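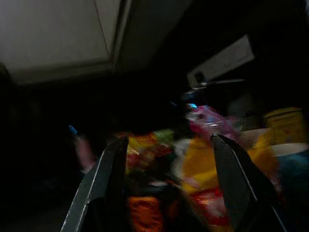 Arrumar a cozinha sem perder a tarde (nem a compostura)

Publicado em 19 de abril de 2023, por Refugio Valdovinos

Toda casa tem um canto onde as coisas coloridas vão se aposentar. Pacotes abertos, brindes, a embalagem que alguém guardou por ter fecho bom. Em fevereiro resolvi enfrentar o meu, com um café na mão e uma autoconfiança que não durou até o fim da xícara.

Primeiro conselho: tire tudo de lá de uma vez. Quem tira aos poucos devolve aos poucos. Ponha num lado o que se come e no outro o que só faz barulho, e jogue fora o que passou da validade antes de começar a ler o rótulo com carinho. Se ficar em dúvida entre guardar e dar, dê. Sua cunhada também tem um canto desses e vai saber o que fazer.

Depois, o chão. Piso claro de ladrilho grande é um convite à humildade: os ladrilhos se limpam em dois minutos, os rejuntes guardam rancor.

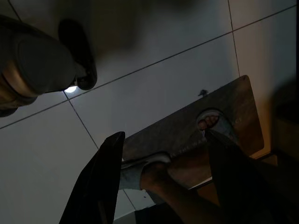
Para os rejuntes eu uso escova de dentes velha e uma pasta de bicarbonato com água. Espalhe, deixe quinze minutos, esfregue no sentido da linha e passe um pano úmido. Não misture com água sanitária e vinagre na esperança de um resultado épico; o resultado é uma janela aberta às pressas e você do lado de fora. Tábua de madeira se limpa com pano bem torcido e seca em pé, na sombra. A minha secou deitada uma vez e hoje balança feito barco.

Comprei na mesma época um raspador da Kos, que prometia o fim da gordura. Custou 80 reais e raspa muito bem a própria embalagem.
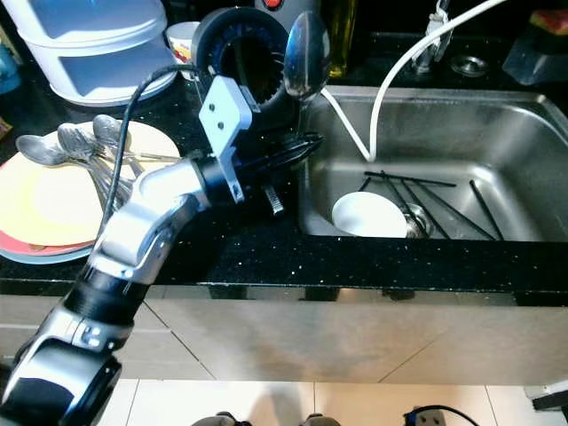

A louça da semana não precisa viver no armário alto, onde só chega quem acordou disposto. Três ou quatro pratos empilhados na bancada, ao alcance da pia, resolvem o almoço. Os talheres podem ir deitados por cima do prato creme, com o rosado e o azul-claro embaixo, e assim a pilha inteira vai para a mesa numa viagem só. Bancada de granito preto pontilhado, aliás, é a melhor amiga do preguiçoso: esconde farelo com uma lealdade comovente. Passe a mão antes de confiar. Para limpar, detergente neutro e pano macio. Limão e vinagre ficam para a salada.

Já a cuba de inox pede pano seco no fim do dia, sempre no sentido do escovado. Leva menos tempo do que procurar o produto milagroso que promete fazer isso por você. E tire o que estiver parado no ralo, com a dignidade que for possível reunir.

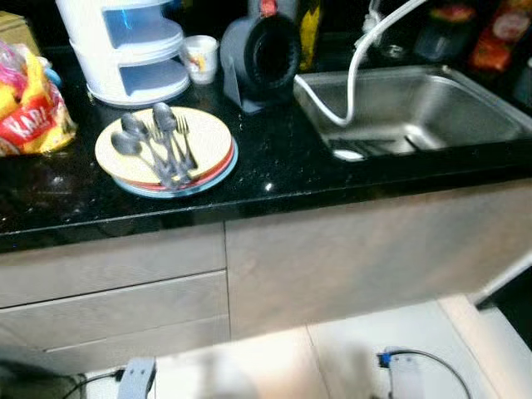 Meenakshi Rao: Discordo dos talheres em cima dos pratos. Aqui em casa alguém puxa o prato de baixo e descem todos os garfos no chão, às sete da manhã, com o bebê dormindo. Passei a deixar num copo alto, cabo para baixo, e a pilha de pratos fica sozinha. Quanto ao rejunte, testei a pasta e funcionou, menos atrás do fogão, onde eu já não olhava mesmo.

Refugio Valdovinos: Copo alto anotado. Atrás do fogão eu também não olho.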